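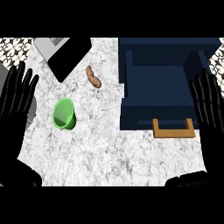
FICTION

The Sweet Potato Shift

The job at Diline used to be called kitchen tester. For eleven years I opened drawers, shut them, wiped counters with things that weren't supposed to be good for counters, and filled in a form. Then the drawers went into the computer, along with the counters and the wall tile, and my job became operations associate, rendered environments. It came with a badge that opened one more door than the old badge did. Behind the door was a chair.

You sit in the chair and put your arms in the sleeves, and on the screen you have somebody else's hands. They're black and very long in the fingers. My first week I kept wanting to give them lotion.

The counter on the screen is white marble with gray veins, nicer than anything I've ever chopped an onion on. There's a navy cabinet on it with an orange-tan handle on the drawer, and there's a green cup, and there's a sweet potato. The task card reads: PLACE ITEM IN DRAWER. CLOSE DRAWER. You do that 50 times and you can go to lunch.

The point, as explained to us in the break room by a man with a slide clicker, was that we'd do the drawer until the system had seen enough drawers, and then the system would do the drawer. Someone asked what we would do then. He said we'd be freed up. He had a slide for it, with a sunrise.

There were 5 of us from the old test kitchen. We'd been the loud end of the building, back when the building had a loud end. We had a radio and a toaster of our own and a long-running dispute about who had ruined the good bread knife. In the chair room nobody could hear anyone, on account of the headsets, and the toaster had been declared a risk to the equipment. What we had in common now was a leaderboard.

I was bad at it. I want that on the record, because the people who write about this sort of thing tend to assume we old hands lost out to a machine that was better than we were. I lost out to a sweet potato. You'd get the fingers around it and squeeze the way you would at the store, and it would shoot off across the marble like a bar of soap. On one memorable morning I got it to go through the cabinet. Not into the drawer, through the cabinet. My supervisor came over and looked at it for a while, resting on the far side as calm as a cat, and said to log it as a physics event.

The cup was worse. The cup wasn't part of the task at all. It was what they called a distractor, and I've had coworkers like that. It started every round on the counter, and every round I'd catch it with a knuckle and over it would go. There was a box on the form for whether the distractor had been disturbed, and I got so used to checking it that I once checked it on my dental paperwork.

The others took to it faster. The best of us was the woman who used to do the oven doors, a person with no patience for anything, and it turned out to be the perfect temperament. She didn't cradle the sweet potato. She sort of swatted it home. By March she was doing the whole sequence in the time it took me to find my thumbs, and they brought visitors from the Plonport office to stand behind her chair. She told me later she'd been thinking about her brother-in-law.

Then, in April, they turned on the other thing.

They didn't make much of it. A second screen went up on the wall by the coat hooks, with the same counter on it, the same cabinet and tile, and the same black hands, only no one was in the sleeves. We all drifted over with our coffee. The hands came up from the bottom corners and spread their fingers, and then they stayed like that for a bit, wide open, like a pianist waiting for someone in the third row to quit coughing.

"It's thinking," said the man with the clicker.

The left hand moved. It went out over the marble, slow and stately, missed the sweet potato by a good margin, and knocked over the green cup.

It went back to its corner and spread its fingers again. The cup lay there on its side. The sweet potato hadn't budged. The drawer was open and as empty as the day it was drawn, and the right hand hadn't done a single thing except hover next to it looking available.

I knew that knuckle. I'd know it anywhere. There's a little outward swing I do before I reach, something I picked up years ago working next to a hot range, and it has no business on a cold counter that doesn't exist. No one else in the room did it. I looked at the oven door woman and she was already looking at me.

"That's you," she said.

"It could be anybody," I said.

It ran again. Out, swing, miss, cup.

The man with the clicker said that early behavior could be noisy, and that the model was drawing on everyone's sessions, some 1,000 of them so far. But it had found mine and liked them. Apparently I'd been slow enough to be easy to follow. All those rounds the oven door woman had swatted home in a blur, and the system had looked past them and settled on the fellow in the second chair, apologizing to a cup.

You'd think I would have been embarrassed, and I was, for most of an hour. Then I went back to the chair and found I was sitting up straighter. I'd had a couple of trainees in the old kitchen, kids who came through from Welwood for a summer, and I don't believe a single thing I told them stuck. One of them wiped down a cutting board with glass cleaner while I was in the middle of explaining why you wouldn't.

So I started doing it properly. I took the swing out. I kept my wrist low and brought the fingers down from above, and I went around the cup like it was asleep. I did it slow, slower than they liked, and my name sank to a part of the leaderboard you had to scroll to see. When I dropped the sweet potato I didn't reset the way we were supposed to. I went and got it. It seemed to me a thing worth knowing how to do, going and getting it, and no one had shown the system that, because going and getting it was bad for your numbers.

My supervisor asked about my numbers. I said I was training the new guy. She wrote something down.

They've told us the drawer work will be finished by fall. The Mudgway building already runs with 2 people and a screen, and the people are there to call someone if the screen goes off. The oven door woman has put in for a transfer to packing, where they still let you touch the boxes. The others have been freed up. I went to the cake for it. The cake was served in the old test kitchen, which has been turned into a place for storing chairs, and we had to cut it with a ruler since the bread knife has never been found.

I stay a few minutes late most nights now, for no pay, and watch the wall screen with my coat on. The hands come up and open out. Last night the left one went over the marble low and slow, right around the cup, with no swing in it at all, and closed on the sweet potato, and squeezed, and off it went toward the tile.

The hand stopped where it was. I'd gotten one arm out of my coat again before I noticed.

Then it went after it.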